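Nov 8, 2020

Notes from the Bukeo open day at Wondham, written up late. The arm on show was rated for 700 mm of reach, and control updates ran at 40 Hz, slower than I expected.
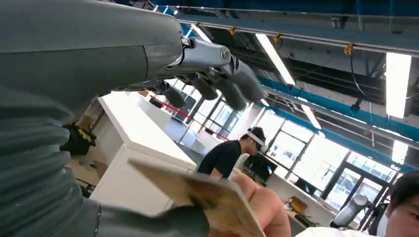
*Wrist view: fingers at the top, cardboard card below, headset on behind the cabinet.*

I asked about latency and got roughly 300 ms end to end, measured in September. Swanepoel's stand quoted no figure at all. The Stamard talk on grip force clashed with lunch, so I only have the slides.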